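Section 4: Setting Up the Laundry Task

By now you should have the arm clamped down and the Pavano software talking to it (if not, go back to Section 3, because nothing in here will work). This is the part of the club season I like best, so forgive me if I ramble a little. We're going to get the gripper over a piece of clothing, record some practice runs, and save them in a form the rest of the team can use.

What you need

The arm, homed and powered
The Olum wrist camera, plugged into the blue port on the laptop side
One shirt, jersey or towel
A soft surface that won't slide
The practice log (green binder, second shelf)

4.1 Check the gripper

1. Turn the speed down to 75 in the Pavano control panel. The default is 100 and that's fine for blocks, but cloth is a different animal and you want time to react.

2. Open the gripper all the way. Type 300 in the width box and press Enter. The box only accepts whole numbers, and it will sit there doing nothing if you leave a space after the last digit. I lost most of a Tuesday to that space!

3. Look at both fingertips. If there's lint in the channel, pick it out with the plastic tweezers.

Caution: Keep your hand off the red stop button's cord while you lean in. It unplugs more easily than you'd think.

4.2 Lay out the cloth

4. Drop the garment onto the surface from a little above. Don't smooth it. Real laundry has folds, and the Ogilvie Cup judges do the dropping themselves on the day, so you may as well get used to ugly piles now.

5. Bring up the camera view and jog the arm until the cloth is between the two fingers. You'll want to see both tips, and you'll want a good bit of the garment showing in the gap.
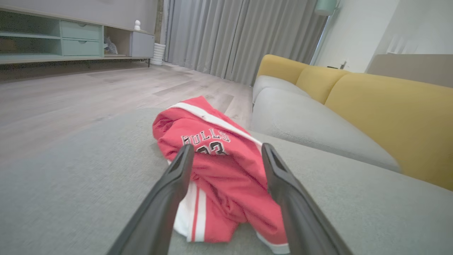 Photo: Sveva Villa / Gitier Robotics Club

With the Bulls jersey, I'd go for the creases near the lower center first. They stand up enough to give the fingers something to close on, and the fold over the number is worth a try too. Flat areas are miserable, so leave those for when you've got a few good grabs behind you and are feeling brave.

Note: If your view looks upside down compared with ours, open Camera, then Orientation, and choose Flip. Save it under your own profile, please, or the next person gets your settings.

4.3 Record a run

6. Press Record and wait for the beep.

7. Lower the arm slowly with the left stick. Stop when the height readout says 245. That number goes with our club's mount, so if you've built your own bracket you'll have to find yours by trial and error and write it on a piece of tape on the base (that's what we did).

8. Close the gripper with the right trigger. Squeeze gently! The trigger is proportional, and a hard pull makes the fingers snap shut and push the cloth away.

9. Lift, move to one side, and open the gripper again.

10. Press Record a second time to stop. Mark the run Good, Miss or Odd. I use Odd for anything where the cloth came up but not by the part I was aiming at.

Keep your misses. I used to delete mine out of embarrassment, and then we had a folder full of perfect grabs and no clue what our bad ones had in common.

4.4 If something goes wrong

The arm stops partway down: check the joint warning in the corner of the screen. Raise the arm, clear the warning, and start again from step 7.

The picture freezes: unplug the camera and plug it back in. You don't need to restart Pavano, but you do need to throw out that run.

The cloth won't let go: open the gripper fully, then jog the wrist left and right a couple of times.

When you're done, park the arm, put the speed back to 100, and sign the log. Folding is in Section 5, and you'll want a partner for that one.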